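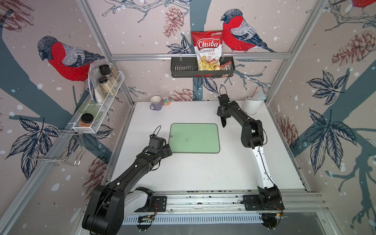 Knife in the right arm, point down just beyond the board.

I finally finished our knife rules and I am far too pleased with them! Two pages, big type, taped beside the monitor where Jozefína can't miss them.

Rule one came from Dindo, who used to work in a restaurant kitchen. If a blade is in a gripper, every human hand stays behind the front rail. No quick nudge of the cutting board, no rescuing a mug. You pause the arms, wait for the blade to be set down flat, and then you reach in.

Rule two is speed. With a blade we run at 25 per cent, full stop – even for a move we've done a hundred times. I argued for more and lost, and I've come around to it completely. Slow moves are lovely to watch, and you notice a cable starting to pull long before it matters.

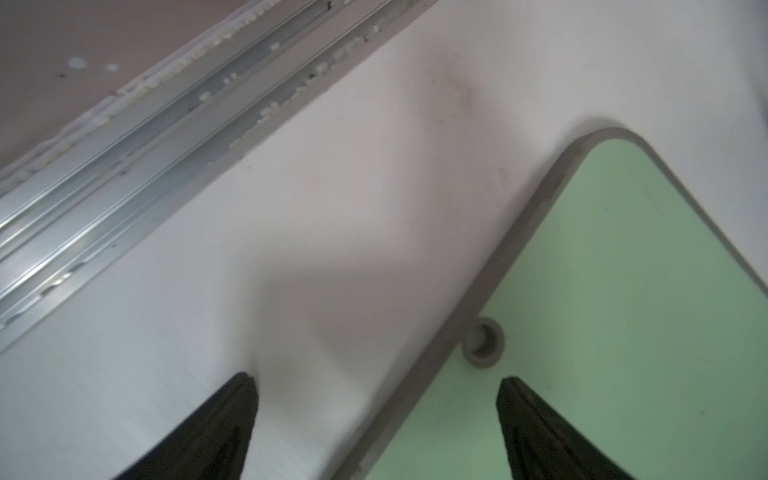 Rule three is my favourite, the bare-finger check. Before any tool goes near the cell, open both grippers wide and bring them low over the board and the table, one arm at a time, watching the wrist view. Look at the fingertips, look at the surface, wipe up crumbs, then write your initials in the log. Yatziri wants the rail grooves added to the wiping list, and she's right, so that goes in the next version.

We'll go through the whole lot again in July. If your lab has a knife rule we've missed, please send it over!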